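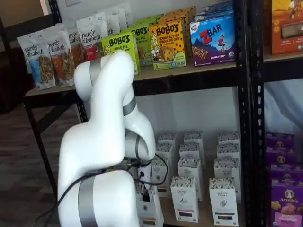
Habe Skusov jetzt durch, Version für PC, normaler Schwierigkeitsgrad. Ein paar Eindrücke, bevor ich ihn wieder von der Platte werfe.

Der Koop ist das Beste daran. Man spielt zu viert, einer trägt die Lampe, die anderen sichern. Ohne Absprache kommt man in den Minen keine zwei Räume weit.

Allein macht es deutlich weniger Spaß. Die Bots laufen in jede Falle, und wiederbeleben muss man sie selbst. Offline würde ich es niemandem empfehlen.

Server: Abends ab 20 Uhr hatte ich regelmäßig einen Ping von 103, tagsüber ist es besser. Zweimal ist die Runde kurz vor dem Endboss abgebrochen, Beute weg. Der Patch vom September hat daran nichts geändert.

Zum Fortschritt: Die Stufen kommen am Anfang schnell, ab der Region Addale zieht es sich. Für den letzten Bogen braucht man 435 Splitter, pro Runde gibt es 9. Kann sich jeder selbst ausrechnen.

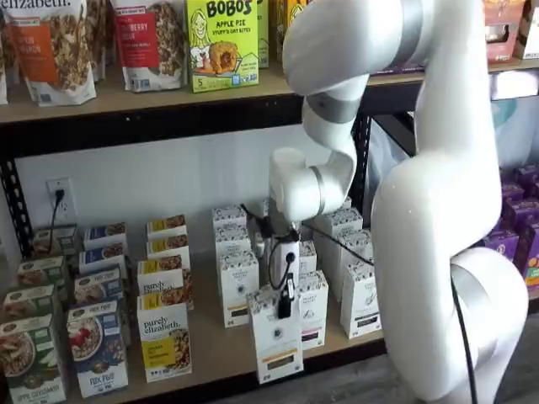

Wer trotzdem sammeln will: Die Nordroute in Addale ist die schnellste, weil man den Sumpf auslässt. Die Truhe hinter der Mühle nicht vergessen, die zählt extra.

Klassen: Der Wivar ist im Moment zu stark. Sein Schild hält fast alles aus, und in jeder zweiten Gruppe sitzen drei davon. Der Coman dagegen stirbt schon beim Anschauen, dabei hat er die interessanteren Fähigkeiten.

Ich habe den Coman bis zum Schluss gespielt. Geht, wenn die Gruppe Rücksicht nimmt – mit Fremden eher nicht.

Technik: Läuft bei mir flüssig, nur das Inventar hakt beim Öffnen. Schatten auf mittel stellen hilft, den Unterschied sieht man im Dunkeln sowieso kaum.

Die deutsche Übersetzung ist in Ordnung, bis auf ein paar Menüpunkte, die noch auf Englisch sind. Sprachausgabe gibt es nur im Original.

Nachtrag, weil gefragt wurde: Crossplay geht, muss aber in den Optionen erst eingeschaltet werden. Freunde von der Konsole findet man nur über den Code, die normale Suche zeigt sie nicht an.

Zum vollen Preis würde ich es nicht noch mal kaufen. Im Angebot und mit fester Gruppe ja.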